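Home | Forums | Living Room | Search | Log in
Last updated 6/4/18

Cushions on a round brown sofa
by Sigita_T

Good evening to all. We have moved to Cilbridge and I try to make our sofa look tidy. It is brown and round, and each cushion slides down to the tiles. I have a pink one and some pale ones.
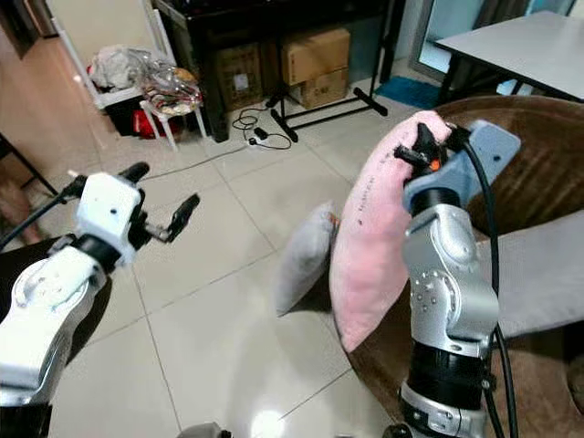

My sister tells me to buy bigger cushions. I would prefer to use what I have. How do you arrange them?

fadi_kassab wrote:
Sorry, but I would leave the cushions and begin with the boxes. A sofa never looks tidy beside such a corner.
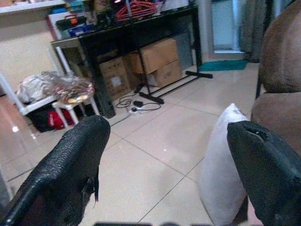
Boxes under the black table, stool with plastic bags at left

Sigita_T wrote:
The boxes stay until June, I have no cupboard yet! I asked only for the sofa.

plalto30 wrote:
I don't agree with Fadi, boxes can wait. Put the light colour at the back and the strong colour before it.

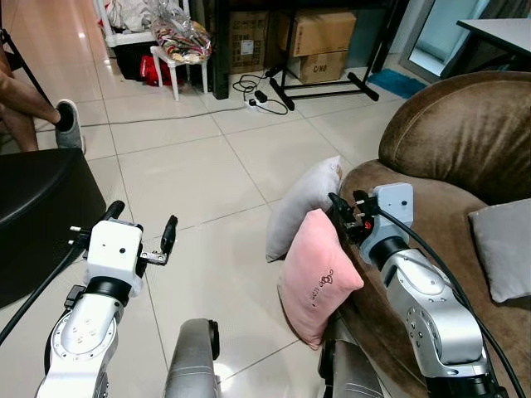

Three cushions are enough for a round seat, in my opinion. The pink one leaning in front of the light grey looks friendly, and the other grey can stay at the side. I would not buy bigger ones.

fadi_kassab wrote:
Two are enough. With three, where does one sit?

Sigita_T wrote:
On the stool, when I take away the bags. Thank you both, I keep three.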